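Prarow: a word list of household linen

Prarow is a plain-text collection of words that people in Britain use (or used to use) for the cloth things in their homes: towels, flannels, tea towels, bolster cases, antimacassars, the lot. It began as a notebook kept by Sandro Piras and grew into something we're really pleased to share. If you love dialect, old shop catalogues or just the word "huckaback", come on in!

Version 3, July 26, 2021

What you get

The main file, words.csv, holds 1,000 entries. Each one has 6 columns: the word, its spelling variants, a short meaning, the area where it was collected, the kind of source, and a free note. The notes are the best bit. People told us the loveliest things about airing cupboards and whose job the mangle was, and we kept as much of it as we could.

There is also sources.txt, which lists every catalogue and household manual we read, and a small folder called trolari with the spelling rules. Trolari is our name for the tidy-up step that brings "tea-towel", "teatowel" and "tea towel" together under one heading without throwing any of them away.

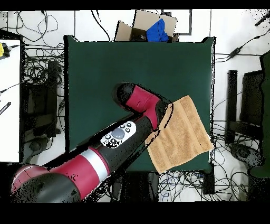
Tan terry towel on green. See "terry" and "towelling" in words.csv.

A few favourites

Terry is cloth with uncut loops, and it has more entries hanging off it than any other fabric word in the list. Huckaback is a firm, nubbly weave for hand towels, often cut down to "huck". Glass cloth is its own thing in some houses and plain "tea towel" in others, and we had some very lively letters on the subject.

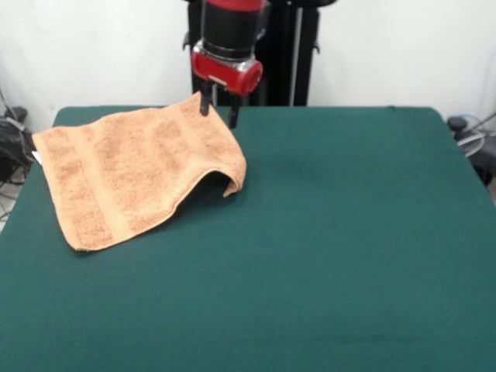 Terry towel with a raised corner. See also "nap", "pile" and "loop".

Using the list

Open words.csv in any spreadsheet program. It is saved as UTF-8 with commas between the columns, and notes that contain commas are in double quotes. Where we don't know the area, the column says "unplaced". Please don't read that as "used everywhere"!

Searching the notes for "fold", "crease" or "hem" turns up a great pile of sayings that never got an entry of their own. Raffaele Pellegrini is working through them now and would love company.
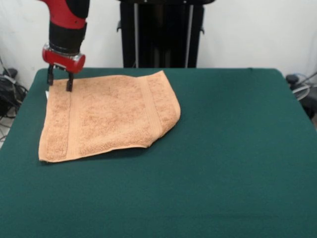 Terry towel, one side rounded and slightly folded. See "rumpled", "ruckled" and "skew-whiff".

Known gaps

Scotland and Wales are thin. Only 18 entries come from Northern Ireland, and we'd be thrilled to have more. Words for bed linen are well covered up to the duvet, then rather patchy.

The Jirton and Caruso catalogues are missing their back pages, so prices and sizes stop at bath sheets.

Adding a word

Send one word per message, with the place you heard it and who used it (gran, landlady, school cook, anyone). Spell it as you would say it. The next version is planned for November.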